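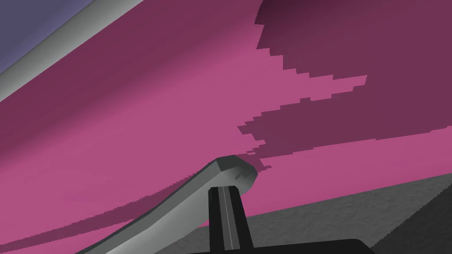
*Slide 1. Simulator view at the gripper: one grey finger close to a pink surface.*

**Can it do the chores yet? Speaker notes, October, Erwood**

Slot is 19 minutes plus questions. Leave slide 1 up while people sit down. Don't start until the doors are shut.

## Opening (2 min)

Say good morning, say who I work for (Plistex, simulation and testing), then straight in.

The question I get asked most at family meals is when a machine will do the washing up. The question I get asked most by customers is when a machine will clear a packing bench. I used to treat those as two questions. I now give the same answer to both: some of it, in some rooms, if you set the room up first.

Point at the slide. Ask the room what the pink thing is. Wait for a few guesses. Then say that from this view I couldn't tell you either. There's a broad curved surface, there's a finger right up against it, and there's a shadow with edges like a staircase. A lot of our working day looks like that.

## What the close view is good for (4 min)

- From across the room a grasp looks like one event. Close up it's a string of small ones: approach, slow down, touch, squeeze, check, lift.
- Most of the failures we log start in the last few centimetres. The arm is nearly always in a sensible place. The finger is a little high, or comes in at the wrong angle, or the object rolls.
- Rounded things are harder than boxes. With a box you have two flat sides to close on. With a curve, you have to meet it near the widest part or it slides out.
- Size matters as well. If the thing is wider than the gripper opens, you need another plan: an edge, a handle, a push, or two arms.

Back to the slide. One still can't tell you if the finger is touching or just near. People argue about this when I show it. Let them argue for a few seconds, then move on. In the simulator we can read contact out as a number. On a real bench we have to guess it from motor current, or pay for a sensor.

## Simulation and its limits (4 min)

Be plain about this part, the audience will include people who have been sold things.

The jagged shadow is a drawing shortcut. Shadows are worked out on a coarse grid to save time, and close up you see the steps. Turn the quality up and each run takes longer. We would sooner have more runs.

Does it matter? For a person, no. For a vision model, sometimes. On the Elent trial the model did well in simulation and then hesitated on the real bench under the strip lights. We had two suspects, the shadows and the gloss on the crates, and we never fully separated them. Say that. We changed both and it got better.

What we do now:

1. Vary the lighting and the surface colours from run to run.
2. Leave some of the runs ugly on purpose.
3. Keep a set of real bench trials that the training never sees, and only trust the score on those.

We ran 2,000 simulated attempts for the bench-clearing job before anything moved in the real world. That sounds like a lot. It's an overnight job on our machines. The real trials were 100 attempts, and those took far more of everyone's time.

(If short of time, skip the list and go straight to the numbers.)

## Results from the bench (3 min)

Slide 2, the table. Read it out, the back row won't see it.

- 100 real attempts at picking one item off the bench and putting it in the right crate.
- 19 failures.
- 11 of those were bad grasps: item slipped, item tipped, or fingers closed on nothing.
- The other eight were a mix. Wrong crate, arm stopped itself, one cable snag.

So 81 went right. I think that's decent for a trial and poor for a workplace. If a new starter dropped or misplaced nearly one item in five you would have a word. The machine also took longer per item than a person does, and somebody had to stand there to reset it.

Don't let this turn into an apology. The Elent people were happy with it, mainly with how cleanly it stopped when it got confused.

## Household against shop floor (3 min)

Slide 3, two columns.

**Shop floor.** Same bench every day. Same lights. You can move the shelf 20 centimetres if that helps. You can ban the awkward item. Staff can be trained to leave the crates square.

**Home.** None of that holds. The table is where the table is. There's a wet cloth on it, and post, and somebody's glasses. The floor has a pet on it.

My list for the home, as of this autumn:

- Floors: yes, have been for years, with a person picking up the socks first.
- Carrying a tray from one fixed place to another: close.
- Loading a dishwasher: in demos, slowly, with the dishes it knows.
- Folding a mixed basket of washing: it can be done, but I wouldn't wait for it.
- Cleaning a bath: no. Big, curved, slippery, and the job is to keep steady pressure over the whole of it. Go back to slide 1 for a moment here if the clicker is behaving.

Someone will mention the Akpalu kitchen project. I've read the write-up and not seen the machine working. They fixed the kitchen in place and labelled the cupboards, and I think that was the right thing to do – it does mean you can't take the same machine next door.

## What to ask a supplier (2 min)

Slide 4. These get photographed, so pause.

- How many attempts, and how many were on a real bench?
- Who put the objects out?
- What happened after a drop? Did it carry on by itself or did someone step in?
- Has it been tried with your own items, in your own light?
- What is the widest thing it can pick up?

The last one gets a laugh, but we had a customer order a gripper that couldn't open far enough for their main product. It went back.

## Close (1 min)

Next for us is a second bench trial at Erwood with the same items and a softer fingertip. We want the 11 down. We aren't changing anything else, so that if the number moves we know what moved it.

Thank them, take questions. Water is on the left of the lectern. The spare clicker battery is in the laptop bag, front pocket.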